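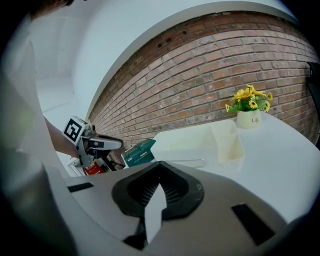

My winter walk-through for the rental cottage (with comments, because I can't help myself)

I do this every December before the first cold-weather guests show up at Collado. It takes me most of a morning, longer if I stop to clean things, and I always stop to clean things. Copy it if you like and cross out whatever doesn't fit your place.

SMOKE AND CARBON MONOXIDE

Smoke alarm, hallway: OK
Smoke alarm, upstairs bedroom: OK, new battery
Carbon monoxide alarm, by the furnace closet: REPLACED
The old one still beeped when I pushed the button, but the date on the back had passed. The test button mostly tells you the horn works, so go by the date too!

HEAT

Furnace filter: CHANGED
Gray as a mouse. I'm going to stop pretending I'll remember in the fall and just put a spare on the shelf.
Space around furnace clear: NOT OK, then OK
A guest had tucked a folding chair and two beach towels in there. Moved to the shed.
Woodstove door gasket: OK
I did the dollar bill test (close the door on it and tug) and it held on all 4 sides.
Chimney: SWEPT
Marion Hepburn came out and did it, $585 with the new cap. Ouch, but the old cap was rusted right through on the north side and she showed me where birds had been getting in.
Ash bucket with tight lid, outside on the gravel: OK

ELECTRICAL

Kitchen and bathroom outlets, test and reset: bathroom OK, kitchen NOT OK
The one by the sink won't reset. I've shut off the breaker and taped a note on it. The electrician is booked, and the toaster has moved to the other counter for now.
Extension cords: 2 THROWN OUT
One was running under the rug to the reading lamp. I put that there myself, years ago, so no lecture for anybody.
Space heater: REMOVED
It was a Nurnov, a perfectly nice little heater, but the plug had gone brown around one prong. Gone.

WATER

Water heater setting: OK
Pipe wrap under the kitchen sink: REDONE
Main shutoff turns freely: OK
It was stiff last year. I've been working it back and forth every visit and it moves fine now. The tag had faded so I wrote a new one in big letters.

STAIRS, PORCH, AND PATH

Handrail, inside stairs: OK
Handrail, porch steps: LOOSE
The bottom post wobbles. I put in longer screws and it's better, though I don't love it. Check again next visit.
Porch light: OK
Ice melt: LOW
Half a bag of the Firnska left. Pick up more before the first real freeze.

FIRE EXTINGUISHER AND EXITS

Kitchen extinguisher, needle in the green: OK
Upstairs windows open without a fight: back one STUCK, now OK
Painted shut along the bottom. A putty knife and some bad language took care of it.
Emergency sheet on the fridge: UPDATED

STILL TO DO

Kitchen outlet
Porch post, second look
Ice melt
Spare furnace filter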